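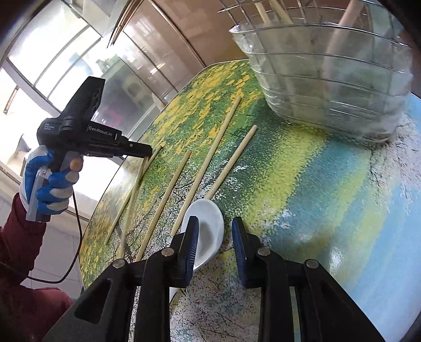
Care of Costumes and Small Properties Between Productions
Advice sheet from the Hesero Playhouse wardrobe and properties department
Revised December 23, 2022

Member companies that borrow from the Hesero store are asked to follow the guidance on this page. It applies equally to groups that keep their own stock in a spare room or a garage.

Costumes after the final performance

Empty every pocket before anything goes into a bag. Lipstick, safety pins and folded pages of script account for most of the damage reported to this department.

Cotton shirts and underlayers should be washed within 5 days of the last performance. Wool, velvet and anything with boning should not be machine washed. Turn these garments inside out, mist the lining lightly with a mixture of equal parts inexpensive vodka and water, and hang them in moving air overnight. Test the mixture on an inside seam first. Acetate linings may mark.

Greasepaint on collars responds well to plain dish soap worked in with a soft toothbrush from the back of the fabric. Rinse with cool water and repeat. Do not tumble dry until the mark has gone, as heat will set it.

Sequined and beaded pieces are to be stored flat, with acid-free tissue between the layers. A hanger will stretch the shoulders in one season.

Labels

Sew in a cotton tape label giving the production, the character and the chest measurement. Iron-on labels do not last. For The Lantern at Prelten, 38 costumes were returned to the store with loose labels, and Marjorie Ellwood, wardrobe supervisor, spent much of February matching them to the fitting sheets.

Stage crockery and tableware

Wash tableware by hand after each performance in which food or drink is used. Tea stains inside cups can be removed with a paste of baking soda and water, left for 14 minutes and rubbed off with a damp cloth. Gilded rims should be kept clear of the paste.

Wrap each piece separately in plain newsprint. Printed newspaper transfers ink to pale glazes. Plates travel best on edge, bowls upside down. Mark the box on two sides as well as the lid.

Repaired crockery may be used for display only – it must never hold anything an actor will eat or drink. A dot of red nail varnish on the base is the accepted mark in our store.

Wooden and painted properties

Dust with a dry brush. Scenic paint is often unsealed and will lift under a wet cloth. Where a surface has become tacky, a thin coat of clear matte glaze usually cures it, but allow a full day before stacking.

Sticky drawers in stage furniture may be eased by rubbing a candle stub along the runners. Oil should not be used, as it collects dust and stains costumes.

Paper properties

Letters that are torn open on stage should be prepared in advance for the whole run and kept in a numbered folder. The touring company of Fokon and Sisay carried 11 spares, which Osvaldo Arruda, properties master, considers a sensible allowance for a short tour.

Tea-dyed paper must be completely dry before filing. Press it under a board – clean side up – and change the blotting sheets once.

Returns to the store are accepted at the scene dock door by appointment. Please attach the loan form to the outside of the first box.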